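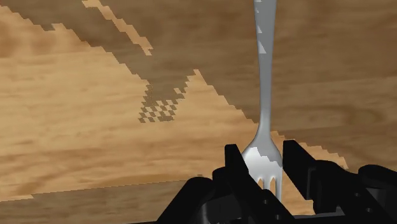 Fork held tines down between the two gripper fingers, simulator view.

Simulating a table-clearing cell before purchase: what do I tell the dish room staff?

Posted by Cletus Greenberg, 31 January 2024

I run operations for a staff canteen at the Tulmont plant. The dish room has 12 people over two shifts. Management wants one arm at the sorting table, where trays are stripped and cutlery, plates and cups are separated before the washer. We have no hardware yet. The integrator, Michalík, built the station in simulation and sends me renders and run logs. The one I attached is from the cutlery pick.

The latest log covers 2000 simulated picks of a single fork, with 103 failures. A failure is any pick where the fork is dropped or never leaves the table. The integrator calls this a good result for this stage. I have no basis for agreeing or disagreeing.

What I need to know:

Does a failure rate from simulation say anything about how often a person will have to step in?

What happens to the sorting job? The current proposal says existing staff will "supervise" the cell. The word is not defined anywhere in the document.

When should the crew see this material? My manager would like to wait until the contract is signed. I would like to show it now. The shift leads already know something is being planned, and the version going around has the whole dish room closing in August.

Norbert Koubek

I commissioned two sorting cells at Herel and maintained them afterward. Taking your points in order.

The rate. 103 out of 2000 is 5.15 percent. That figure applies to the conditions in the simulation and to nothing else. Ask for the list of what was varied between runs: fork position, fork angle, lighting, friction values, number of objects on the table. If only position was varied, you have a test of the motion planner. A real fork has grease on it, or it is under a napkin, or it is nested with another fork. Nested cutlery was our largest single cause of stops, and our simulation did not include it until we asked.

Also ask how the fork gets oriented for the grasp. A fork lying flat on a table is thin and reflective, and the fingers have to get under or around it without pressing into the surface. We went through three sets of fingertips before settling on one.

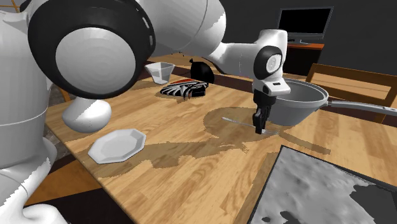
Clutter is the next thing to pin down. Plates, pans and cups each need their own grasp, and a clear cup is hard for most depth cameras. Have the integrator report failures by object type. One combined number hides the object that will stop your line. In our case cups were bad enough that we took them out of the scope and left them to the operator, and throughput went up.

Shadow is worth a question too. The arm shades its own work area as it moves. Renderers often draw shadows coarsely, with blocky edges, and a vision model trained on that may respond differently under your ceiling lights. Request a test with images taken in your dish room.

The job. "Supervise" at our site came to mean clearing stops, wiping the fingers and the camera window, restarting after a fault, and hand sorting whatever the cell rejected. During the first weeks the cell stopped often enough that the operator could not be given other work. Lifting and wrist strain went down. Interruptions went up, and people who had set their own pace for years disliked working to the cell's pace. Two asked to transfer out. One of our best tray strippers became the best at fault recovery, and it took management a year to change her pay grade. Settle the grade before startup.

Write down these items and have the integrator sign them: who may enter the cell, who may restart it, the maximum time allowed for a stop before the crew goes back to manual sorting, and where the manual station is. Keep the manual station. Ours was removed to save floor space and had to be put back.

Emília Baláž

I work in a dish room. We got a Clungate unit for plates, not forks, so I can only speak to part of this.

Show them now. We saw ours the morning it was uncrated, and there was a lot of bad feeling that had little to do with the machine. If they see the pictures early they will also tell you what is wrong. On our line the trays came in from the left and the drawing had them coming from the right. Any of us could have caught it.

Give each shift the same training. Ours went to days only, so for 4 months the night crew had to phone someone at home when it stopped.

It is noisier than they said. The scraping is less.

Matúš Malý

Just buy a magnetic cutlery lifter for the scrap chute. Cheaper.

Cletus Greenberg

The lifter only recovers what falls in the waste. We have one.

Norbert, I asked for the variation list. Position and angle were varied, lighting was fixed, and there was always exactly one fork on the table. I have requested a second batch with nested cutlery and results by object type. Both shift leads will get the renders and the log this week, together with the draft duties for the operator. The pay grade is with HR.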